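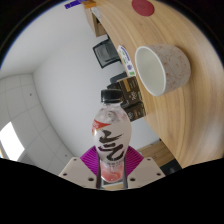
Quick one bc I have a lab report due at 16:00 and haven't started. Club stuff.

Bottles are going better. Not great, better. Clear plastic is still the worst thing you can hand to Clerko (our vision code, don't ask about the name), it loses the outline and grabs at the label. So the plan for August is more demos. Lots more. We have 753 usable ones, Ghada wants 2000 before the regional thing at Clevel. I said sure. I say sure to everything.

Rules for anyone picking up a shift, since the doc is a mess right now:

- grip low on the bottle, not the neck
- keep it upright the whole way
- slow at the start, slow at the end, middle can be quick
- 30 per person then swap, your wrist will thank you

Also please write your initials in the sheet. Half of last week is just "me". 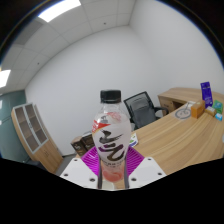

The other argument is about finger pads. Ghada Zoubi says softer, I say softer pads wear out in a month and then we're printing again the night before. We did that last year, it was awful, I slept on a beanbag. She's probaly right though. Softer ones give a bit more on round stuff and round stuff is most of the points this year.

Team Sallow has already posted their practise video btw. Very smooth. Annoyingly smooth. Their drop-off is sloppy if you watch the end twice, so I have watched the end maybe nine times.

Still need: somebody who can fix the timestamps, a second charger, and an answer from Hijazi about the travel money. I emailed again this morning.

OK lab report. Going.

Contact | © the blog owner, please ask before reposting | Back to top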